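Keeping a notebook of words

When I moved to Presterach I believed that my English was good. I had studied it for many years, I could read a newspaper without a dictionary, and I had a certificate in a plastic folder. Then I went into the bakery on my second morning and the woman asked me, "Are you all right there?" I thought I looked ill. I told her that yes, I was only a little tired from the journey. She was very kind and she waited, and after some time I understood that she wanted to know which bread I would like.

In the evening I wrote this down in a small notebook with a green cover. "Are you all right there = what do you want to buy." It was the first entry, and I have kept the habit.

My rule is simple. I write only words and sentences which I heard from a living person, or which I read on something in the street or in a shop. Words from books are not allowed, even if they are beautiful. I also write where I was. So the notebook is a dictionary, but when I read it again it is more like a diary, although I have never managed to keep a real diary for longer than a week.

The first notebook had 101 entries when I reached the last page. Many of them are about weather, because my neighbour Rhonda Paquette has a great number of words for rain. Spitting, drizzling, chucking it down. "It's trying to rain" is the one I like most. In my language the rain does not try, it rains or it does not rain. She also says "it's black over Bill's mother's", and I asked her who Bill was. She did not know. Her own mother said it too, and she did not know either.

The second group is the polite sentences. These are the most difficult for me, and I still make mistakes with them. "You must come round for dinner" is not always an invitation. "With respect" comes often before something without much respect. At my work in Pemlow a colleague told me that my report was "quite good" and I was happy for the whole afternoon. Harpreet Lemieux, who sat beside me then, explained to me on the bus that it depends on which of the two words is spoken more strongly. I made her say it both ways, several times, until a man in front of us turned round. I wrote it in the notebook with a line under "good" and a line under "quite".

Harpreet grew up with three languages in the house and she does not find any of this strange. She says that every family has a private dictionary anyway. Hers has a word for the end piece of the bread and another one for the small sleep you take by accident in front of the television. I have put both in, on a separate page at the back, with her permission.

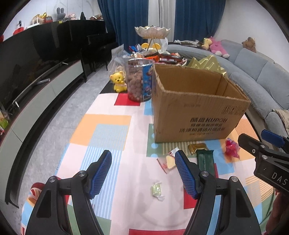 On the table in the living room. More words I can't read!

My third notebook I bought in July, and for that one I changed the system a little. Before, I wrote only the meaning. Now I write also what I thought the meaning was at first, before somebody corrected me. This is sometimes embarrassing, but it makes the word stay in my head much better. For example:

"I'll let you go." First I thought: she gives me permission to leave. It means: she wants to finish the telephone call.

"Bring a dish." First I thought: they do not have enough plates. It means: bring food on it. (I brought a plate. A nice one, at least.)

"I'm easy." I will not write here what I thought.

"Half five." In my language this is 4.30. It means 5.30. I arrived one hour early at the dentist.

A friend asked me why I do not use the telephone for this, there is a very good application and it even reads the words aloud. I tried it for one winter. It sent me a message each evening to say I had forgotten to practise, and I began to feel like a bad pupil. The notebook does not send me anything. Also I notice that when I write by hand I remember the place, the voice, sometimes the coat the person was wearing. From the application I remember only the little sound it made.

If you want to start one, I would say take a small book that goes in a pocket, with more than 65 pages if you can find it, and do not try to be tidy. In the beginning I used three colours of pen and it took so long that I lost the end of many conversations. Now I use what is in my bag. Write the sentence whole, the way it was said, also when the grammar is wrong. And ask people. I was afraid that they would be annoyed, but most of them like very much to be asked about their own words, and then they start to argue with each other and I can write quickly.

The newest entry is from Thursday, from the post office. The man in front of me said he was "just waiting for his good lady". I have not asked Rhonda yet if there is also a bad one.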